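Vikwood Robotics Club: progress report to the Oei fund, 26/06/2022

Dear Teguh Mandagi,

Thank you again for the 400 dollars, and for your patience, as I know we promised you this back in March! The club has 11 students now, and most of the spring has gone into the simulator, where they can try the gripper on awkward shapes like rusty metal parts without breaking anything of ours. 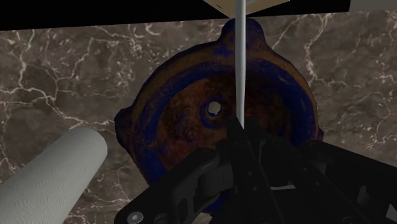 Ena has rewritten the approach routine twice and is much happier with it, though she would like 7 more test objects before we move on. Dimas Rahman has kindly offered to look over her code. We still have 2 sessions left before the Jerkthorpe meet, and the remaining money will go on bus fare.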